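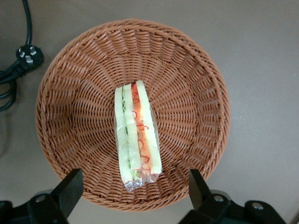

**February 2025, Bronby register, cause coding**

Continued with the second box of scans. The Bronby burial book is now typed in up to the end of the box, which makes 672 entries with a cause of death written by the clerk. The entries without any cause stay in the separate sheet and I did not touch them.

Coding is done with the Pavlović list, version with the wide groups. I tried the narrow groups first, but too many of the old words do not fit in any of them. "Decline" for example. In the narrow groups I must choose between tuberculosis and old age, and the clerk used the word both for a girl of 17 and for a widow of more than eighty. In the wide groups I put it under "ill-defined" and write the age next to it, so that we can come back.

Words that gave trouble this morning:

- *teething* - coded as ill-defined, infant. The Fimwood people put it under digestive, I saw this in their notes. We should agree on one way before the two tables are joined.
- *fever* alone, without other word - infectious, not specified.
- *brain fever* - left open. I have read three explanations and they don't agree.
- *visitation of God* - sudden death, cause unknown. It seems to be a phrase from the inquest, the clerk only copied it.
- *dropsy* - circulatory for now, with a flag. It can also be kidney.

The handwriting changes in the middle of the book. After the change there is much less "decline" and much more "consumption". I think this is the new clerk and not a change in the illness, because it happens from one page to the next. If we draw the curve by year it will look like tuberculosis is jumping up. I made a column "hand" with A and B, please use it in every plot. There may be a third hand on the last pages but the ink is weak and I am not sure.

Double entries: 11 found. All of them are people who died in Randon and were brought home for the burial, so they stand in both books. I kept the Bronby line and marked the Randon line as copy. Names and ages match well, the dates differ by a day or two (death against burial, I suppose).

The population number is still the weak point. For the rates I used roughly 800 for the parish, the same number for all years, and this is certainly wrong at both ends. The rates in the draft table are therefore only for looking at, not for sending to anybody. Shares of all deaths are safer. I changed the axis title in the plot so it says "share" now, before it said "rate" and it was confusing also for me.

Small problem with the script: it reads ages in weeks as ages in years when the letter "w" is missing a space before it. A baby of 5 weeks became 5 years. Corrected and run again, the infant group became clearly larger. Old output is in the folder with the date in the name, do not use.

Open:

- [ ] ask Fimwood about teething
- [ ] check the July burials again, two pages were scanned in the wrong order
- [ ] brain fever
- [ ] second person to code a part of the lines blind, so that we can compare
- [ ] look for household counts in the Randon tax list - maybe they give a better denominator

Box three is requested, the reading room did not answer yet.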